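Drikdale　製品情報　導入事例　保守・部品　安全に関するお知らせ　お問い合わせ

双腕型厨房作業ロボット Fenovska　手首部の浸水による把持異常について

2019年12月13日　品質保証部 Nandi Steyn

カテゴリ：製品情報／厨房・水回り作業機／安全情報

平素は弊社製品をご愛用いただき、厚く御礼申し上げます。双腕型厨房作業ロボット「Fenovska」におきまして、手首部の防水シールの劣化に起因し、把持力の検出値が実際の値と異なる事象が確認されました。お使いのお客様ならびに導入をご検討中のお客様に向けて、製品の概要と併せ、事象の内容、対象範囲、ご使用上のお願いおよび弊社の対応をご案内いたします。ご不便とご心配をおかけしておりますことを深くお詫び申し上げます。

製品の概要

Fenovskaは、業務用厨房および給食施設における下処理と洗浄補助を目的とした双腕型の作業ロボットです。頭部の視覚装置によって対象物の位置と姿勢を推定し、左右の腕に取り付けた多関節ハンドで把持、移動、整列を行います。専用の作業台を必要とせず、既設の流し台や調理台の前に据え付けて運用できることが、本機の設計上の要件でした。

ハンドは指ごとに独立して駆動され、食器、調理器具、野菜など、形状と硬さの異なる対象物を同じハンドで扱います。把持力は指の付け根に置かれた検出素子によって常時計測され、制御装置は計測値と対象物の区分に応じて指の閉じ量を調整します。今回の事象は、この計測値を制御装置へ伝える経路で発生しております。

手首部は、前腕とハンドを結ぶ回転関節、信号用および電源用の中継コネクタ、ならびにこれらを覆う防水シールで構成されています。シールはDumitrescu製の部品を採用しており、作業中の飛沫と、清掃時の拭き取りに耐えることを条件として選定いたしました。なお、手首部を水中に沈める使用方法は、発売当初より取扱説明書において禁止しております。

事象の内容

把持力の検出値が実際よりも低く、または高く出力されることがあります。現れ方は次の二通りです。

検出値が実際より低い場合、制御装置は把持が不足していると判断し、指をさらに閉じます。対象物が柔らかいときは潰れ、陶磁器などの硬いものでは欠けや割れが生じるおそれがあります。また、作業者が対象物に手を添えている場合には、指の間に手指を挟まれるおそれがあります。

検出値が実際より高い場合、制御装置は把持が十分であると判断し、指の閉じ動作を途中で止めます。このとき対象物は保持されず、移動中に落下することがあります。刃物および割れ物の取り扱いでは、落下そのものが危害につながります。

いずれの場合も、初期の段階では操作画面に警告が表示されません。検出値が仕様範囲内で変動しているかぎり、制御装置はこれを正常な計測として扱うためです。警告が出ないことをもって正常と判断することはできませんので、後述の点検を必ず実施してください。

報告の状況

お客様および弊社の保守担当者から寄せられた報告は、合計23件です。このうち2件では、作業者の指がハンドと対象物の間に挟まれました。いずれも非常停止ボタンの操作によってハンドが開放され、医療機関での処置を要する負傷には至っておりません。そのほかの報告は、食器の破損、食材の損傷および把持した物品の落下に関するものです。

報告のあった機体では、いずれも流し台での作業が運用の中心となっておりました。盛り付けや配膳など、水を使用しない工程に限って運用されている機体からは、同種の報告を受けておりません。ただし、使用する工程によって対象範囲を区分することはせず、該当する製造範囲の全機を対応の対象といたします。

対象となる製品

該当する機体は、国内向けおよび輸出向けを合わせて1,045台です。対象機であるかどうかは、胴体背面の銘板に記載された製造番号を弊社窓口へお知らせいただくことで確認できます。銘板が調理台や壁面に近く読み取りにくい場合は、操作画面の「保守情報」から同じ番号を表示できます。機体を無理に移動させて確認することはお控えください。

保守契約を締結されているお客様には、担当拠点から個別に書面をお送りしております。譲渡または貸与によって設置場所が変わった機体につきましては、書面がお手元に届かないことがあります。現在の使用者様から直接ご連絡くださいますようお願いいたします。

なお、交換用ハンドのみを別途購入されたお客様も対象に含まれる場合があります。ハンド単体の番号は手首側の接合面に刻印されており、取り外さなければ確認できません。購入時の納品書をご用意のうえ、窓口へお問い合わせください。

原因

回収した手首部を弊社のWarnberg試験所において分解し、調査いたしました。調査は技術部のHorațiu Stanciuが統括し、シールの供給元であるDumitrescuの協力を得て実施しております。

調査の結果、シールの内周に微細な亀裂が認められました。亀裂は、手首を曲げた姿勢で回転を繰り返したときに力が集中する箇所に生じており、そこから入った水分が中継コネクタの端子間に滞留していました。端子間に水分が存在すると、検出素子からの信号に別の回路の電流がわずかに混入します。その結果、把持力の計測値に偏りが生じていたものです。

流し台での作業では、槽の縁や水切りラックを避けながら腕を差し入れるため、手首を大きく曲げた状態が長く続きます。隣り合う槽で食材と器物を並行して扱う運用では、左右の腕の動作範囲がさらに制約されます。設計時に想定した手首の姿勢は調理台上の作業を基準としており、このような姿勢での繰り返し動作を耐久試験の条件に十分反映できておりませんでした。

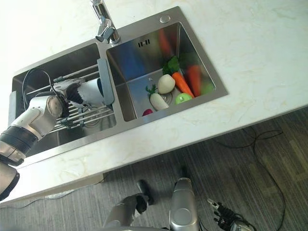

手首部に水がかかった場合、直ちに使用を中止しなければなりませんか。

飛沫がかかった程度であれば、作業の区切りで機体を停止し、乾いた布で拭き取ったうえで使用を継続できます。手首部が水に浸かった場合、または流水が継続して当たった場合は、外観に異常がなくても運転を中止し、弊社窓口へご連絡ください。

再現試験では、新品のシールを装着した手首部に散水しながら、流し台作業を模した動作を連続して与えました。累積の動作時間が900時間を超えた時点で、回収品と同じ位置に亀裂が発生し、検出値の偏りも再現されました。同じ散水条件で手首を伸ばした姿勢の動作のみを行った試験体には、亀裂は認められておりません。これらの結果から、弊社は水の付着と手首の屈曲が重なる条件を主たる要因と判断いたしました。

洗剤の影響についても検討いたしました。取扱説明書に記載した中性洗剤ではシール材の変化は確認されておりませんが、塩素系の漂白剤を原液のまま付着させた試験片には硬化が見られました。漂白剤を使用する工程に本機を使用しないという従来の制限は、今後も継続いたします。

制御装置側の問題

今回の事象が危害につながり得るものとなった背景には、シールの劣化に加えて、制御装置の監視方法にも不備がありました。従来の制御プログラムは、把持力の検出値のみに基づいて指の閉じ量を決定しておりました。指を駆動するモーターの電流値も計測しておりましたが、その用途はモーターの過熱保護に限られており、把持力の妥当性を確認する目的では使用しておりませんでした。

検出値に偏りが生じた場合でも、モーターの電流値は実際の負荷に応じて変化します。両者を照合していれば、計測経路の異常を早い段階で検出できたと考えられます。この点は設計審査の記録においても論点として挙げられておりましたが、防水構造によって浸水を防止できるとの前提に立ち、採用を見送った経緯があります。弊社の判断が不十分であったことを認め、設計審査の手順を改めております。

ご使用にあたってのお願い

対策が完了するまでの間、対象機につきましては次の事項をお守りください。

一、刃物、ガラス器および加熱された容器の把持には使用しないでください。操作画面の作業登録から該当する作業を無効に設定してください。

一、ハンドが動作している間は、対象物に手を添えたり、ハンドの届く範囲に手を差し入れたりしないでください。対象物の受け渡しは、いったん台上に置いた状態で行ってください。

一、非常停止ボタンに直ちに手が届く位置に、操作者を配置してください。流し台の周囲に台車や容器を置くときは、ボタンへの経路を塞がないようご注意ください。

一、始業前に、後述の把持確認を左右のハンドそれぞれについて実施し、結果を点検表に記録してください。

一、手首部のシールに接着剤、テープ、市販の防水材などを施さないでください。関節の動作が妨げられるほか、内部の水分が抜けにくくなります。

始業前の把持確認

確認には、製品に付属する柔らかい確認用ブロックを使用します。食器や食材による代用はできません。ブロックを紛失された場合は、無償でお送りいたしますので窓口へお申し付けください。

機体の電源を入れ、初期動作が終了したことを確認します。作業者はハンドの動作範囲の外に立ち、操作画面の「保守」から「把持確認」を選択してください。ブロックは画面の指示に従い、ハンドが停止している間に所定の位置へ置きます。開始を選択すると、ハンドがブロックを把持し、一定時間保持したのち開放します。

ブロックの表面に指の跡が残り、開放後に元の形へ戻らない場合は、過大な力で把持しているおそれがあります。保持中にブロックがずれる、または落下する場合は、把持が不足しているおそれがあります。どちらの症状も見られず、画面に表示される把持力が付属の判定表の範囲内であれば、当日の使用は可能です。

判定に迷う場合は、同じハンドで確認を繰り返さず、使用を見合わせてください。水分による検出値の偏りは一時的に消えることがあり、再度の確認で範囲内に入ったとしても、正常に復したとは判断できません。点検表には最初の結果を記入してください。

異常が発生したときの処置

動作中に物品の破損、落下、ハンドの震え、または指の開閉の遅れが認められた場合は、非常停止ボタンを押してください。非常停止が作動すると腕は現在の位置で固定され、ハンドは緩やかに開放されます。把持していた物品が落下することがありますので、下方に手や足を置かないでください。

手指を挟まれた場合も、まず非常停止ボタンを操作してください。指の関節を外側から無理に引き開けると、別の指が動いて負傷が拡大するおそれがあります。非常停止後もハンドが開かないときは、前腕の側面にある手動開放レバーを操作してください。レバーの位置と向きは取扱説明書の安全編に記載しております。周囲の作業者も含め、事前に確認されるようお願いいたします。

処置の後は主電源を切り、使用禁止の表示を掲げてください。破損した食器等の破片が食材に混入したおそれがあるときは、施設の衛生管理手順に従い、当該食材の廃棄をご判断ください。機体の内部には動作記録が保存されておりますので、弊社の担当者が伺うまで初期化の操作は行わないでください。

弊社の対応

対象機につきまして、手首部シールの交換、中継コネクタの交換および制御プログラムの更新を無償で実施いたします。作業は弊社の保守担当者が設置場所に伺って行います。流し台の前から機体を引き出すための空間と、作業中の給水停止が必要となりますので、日程の調整に際しては施設の運営時間をお知らせください。

改良したシールは、手首を曲げたときに力が集中する箇所の断面形状を改めたものです。併せて、コネクタの周囲に排水用の溝を設け、水分が入った場合にも端子間に滞留しにくい構造といたしました。Warnberg試験所では、散水と屈曲を組み合わせた新しい条件による耐久試験を継続しております。

更新後の制御プログラムは、把持力の検出値とモーターの電流値を常時照合し、両者の関係が所定の範囲を外れたときに作業を中断して警告を表示します。照合の追加に伴い、柔らかい対象物を把持する際の指の動作が従来よりやや遅くなります。作業手順の所要時間に影響する場合がありますので、更新後に登録済みの作業をご確認ください。

プログラムの更新のみを先行して適用することも可能です。ただし、更新は浸水そのものを防ぐものではありません。シールの交換が完了するまでは、前述の使用制限を解除しないでください。刃物等の把持の再開は、保守担当者が発行する作業完了書をもってご判断いただきます。

交換作業の順序は、水を使用する工程での運用時間が長い施設、および人と機体が隣り合って作業する施設を優先いたします。部品の準備状況により、ご希望の日程に沿えない場合があります。運用の中断によって代替の手段が必要となるお客様には、担当拠点にて個別にご相談を承ります。

新規導入をご検討のお客様へ

現在受注しておりますFenovskaは、改良型のシールとコネクタを装着し、更新後の制御プログラムを搭載して出荷いたします。すでにお見積りをお渡ししているお客様につきましても、価格の変更はございません。なお、対象機の交換部品の供給を優先しているため、納期につきましては都度ご案内いたします。

流し台での使用を予定されている場合は、導入前の現地調査において、槽の深さ、水栓の位置、水切りラックの有無および操作者の立ち位置を確認いたします。調査の結果、手首の屈曲が過度になると判断した工程については、設置位置の変更または対象作業の除外をお願いすることがあります。

取扱説明書の安全編は、本件に関する記載を加えた改訂版を用意しております。旧版をお使いのお客様には、交換作業の際に保守担当者が改訂版をお渡しいたします。始業前点検表の様式も改訂しておりますので、旧様式の記入済みの点検表は破棄せず、交換作業の完了まで保管してください。

お問い合わせ

本件に関するお問い合わせは、Drikdale品質保証部Fenovska対応窓口、または各担当拠点にて承ります。ご連絡の際は、製造番号、設置場所、主な作業内容および直近の把持確認の結果をお知らせください。負傷を伴う事象、または非常停止後もハンドが開放されない事象につきましては、保守契約の有無にかかわらず、優先して対応いたします。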